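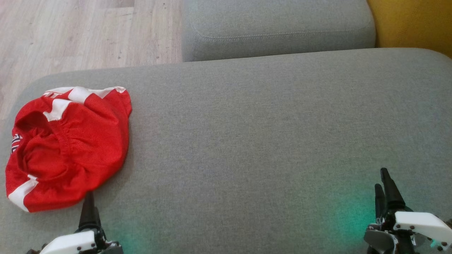

Zwei Arme, ein Kleidungsstück mit Gummibund: So sieht gerade mein Feierabend aus

26. Januar 2018

Seit Oktober schrauben Kwan-ho Lai und ich in der Gemeinschaftswerkstatt Steden an unserem Wäschefalter, und jetzt sind wir endlich bei echten Klamotten angekommen! Fast 300 Stunden stecken drin (meine Freundin sagt, gefühlt mehr). Geübt wird bei mir zu Hause auf dem Polster, gerade ist Rot-Weißes dran. Glatte Handtücher mag er, beim Gummibund wird es zäh – da suchen die Greifer gern mal ewig nach der Kante. Material bisher: 438 Euro, die neuen Servos schon mitgerechnet. Wer Lust hat mitzubasteln, meldet sich einfach bei Kwan-ho in der Werkstatt.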